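Seltbridge Allotment and Garden Society
Minutes of the December general meeting
Held in the upstairs room at the Cowie Street hall, starting at 7:00 p.m.

Welcome and apologies

The chair opened the meeting and thanked everyone for coming out on such a raw night, particularly the members who had walked up from the river end with the path in the state it is in. Apologies had come in from several of the Ballton Lane plot holders, who had a school concert to go to, and from the seed secretary, who has the cold that seems to be going through the whole town. The meeting sent good wishes and somebody promised to take round a jar of soup.

Minutes of the last meeting

The autumn minutes were read through and agreed with one correction. Under "Leeks," it was the lower field that had rust this year and the upper field that did not, and the upper field would like that put right. The secretary apologized and has changed it in the book.

Matters arising

The padlock on the bottom gate has been replaced. The new one uses the same key as the top gate, which pleased everybody, as most of us have been carrying a ring of keys like a jailer for years. Old keys can be dropped in the coffee can inside the shed door.

The hedge along the lane was cut back in the fall by a good turnout of members, and the neighbors across the way sent a very kind card. There is still a long pile of brush by the turning circle. It was agreed not to burn it until it has been turned over by hand, as at least one hedgehog has been seen going in and nobody has seen one come out.

The question of the wasps' nest under the bench was raised again. It has gone quiet with the cold and will be left alone until spring.

Money

The books were passed around for anyone who wanted to look. We began the season with a bit less than we would have liked and have ended it with $317 in the general account after paying the water bill, the hedge trimmer repair and the first half of the gravel. The plant sale brought in $200, our best yet, and the meeting gave a round of applause to the members who potted up all those tomatoes on their windowsills in March, and to their families, who had to eat breakfast around them.

A member asked whether plot fees would go up. The feeling in the room was that they should stay where they are for the coming year and be talked about again next fall, when we know what the water has cost us. Proposed, seconded and agreed.

Water

Most of the evening went on this, as expected. The long dry spell last summer left the upper field hauling cans from the bottom tap, and several members there lost their beans altogether. A small group was asked at the last meeting to look at storing more rain, and they reported back very thoroughly, with drawings.

Their suggestion is to put guttering on both long sides of the shed and lead it into linked barrels on a stand, high enough to get a can under the tap. Forusance, who supplied our compost bins, can deliver the barrels and fittings together, and the price would come in under what we have. A member who used to work in roofing has offered to hang the gutters if someone else will hold the ladder. Five hands went up for the ladder.

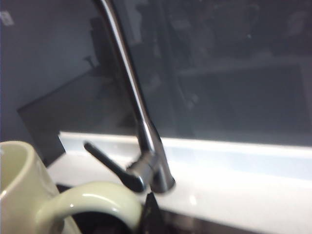
There was then a long and good-natured discussion about where the overflow ought to go. One view was that it should run into the ditch, which is simple and costs nothing. Another was that it should be piped to the low corner by the plum trees, where the ground bakes hard every July and could use it. The plum tree party carried the day, on the understanding that the pipe is buried deep enough that the mower will not find it. The upper field asked for it to be noted that the second stand, if there ever is one, should be theirs, and it is so noted.

We also talked about using less water in the first place. One member has been mulching with straw and grass clippings since the spring and hardly watered her squash at all through August. Another said he had tried the same thing and raised the finest slugs in the county. It was suggested that the two of them compare notes, and they had already begun to do so before the chair could move us along. Anyone with straw to spare is asked to say so on the shed notice board.

Agreed: to order the barrels and fittings in the new year and to set a work morning once the ground has softened.

Soil and the shared beds

The three shared beds by the gate did well on the whole. The herbs have nearly taken over the path, and the mint in particular has got under the boards and come up among the strawberries. The meeting agreed it should be lifted and put in old buckets sunk in the ground. Rooted pieces will be on offer to anybody who wants them, though several members laughed at this rather loudly.

The children's bed grew sunflowers, radishes and one very large pumpkin, which went to the library for their window. The children would like to grow potatoes next year, and the sack of seed potatoes left to us by a retiring plot holder will be kept for them if the mice have not got there first.

It was reported that the manure from the stables at Ballton is still free to collect but that we need to bring our own sacks. Please tie them properly this time. The member whose car was used last winter has forgiven us but has asked for this to be recorded. 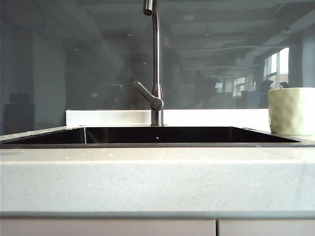 The seed order is due before the end of the month. Members ordering together get 40 percent off packets, and the list is on the table by the door with a pencil on a string. Please write clearly and put your plot number beside your name. Last year we ended up with a great many packets of kohlrabi that had no owner, and the secretary is still eating her way through the results. There was some interest in trying a yellow bush bean that several people have read good things about, and two members offered to share a packet and bring a bowlful to the summer picnic so that the rest of us can judge.

A question was asked about saving our own seed. It was agreed that peas, beans and tomatoes are easy enough for anyone to start with, and that squash is best left alone unless you are happy to be surprised. A seed swap will be held in this room in February, and envelopes would be welcome from anyone who has been hoarding them.

Vacant plots and the waiting list

There are 2 vacant plots, both in the lower field. One is in fair shape and the other has bindweed from end to end. The people at the top of the waiting list have been to see them and, to general astonishment, the bindweed plot was chosen first, for its view of the river. Members nearby have offered to lend a fork and a hand through the first spring, and the meeting thought that was very much in the spirit of the place. The half plot by the compost bins will be offered to the next family on the list, who have said they would be glad to start small.

The chair reminded us all that new members can feel a little shy at first, and that a cup of tea from a flask and a few spare lettuce plants go a long way. Many of us could remember who had given us our first ones.

Any other business

The shed roof is letting in rain over the tool rack again. It will be looked at when the gutters go up, and until then please hang the good spades on the other wall.

A pair of green gloves, child's size, and a very nice trowel with a red handle were found by the turning circle. They are in the shed.

A member asked if dogs might be allowed on the site in winter, when there is less to dig up. Opinions differed, warmly, and it will go on the agenda for next time so that everyone has a chance to be heard.

Thanks were given to the bakers for the gingerbread and the apple cake, and a copy of the apple cake recipe has been asked for by so many people that it will be pinned up beside the seed list.

Next meeting

February, same room, 7:00 p.m., with the seed swap from half past six. Members bringing seedlings are asked to use the side door, as the front steps get slippery.

The meeting closed at 8:50 p.m., and the chairs were stacked by those who stayed on to talk.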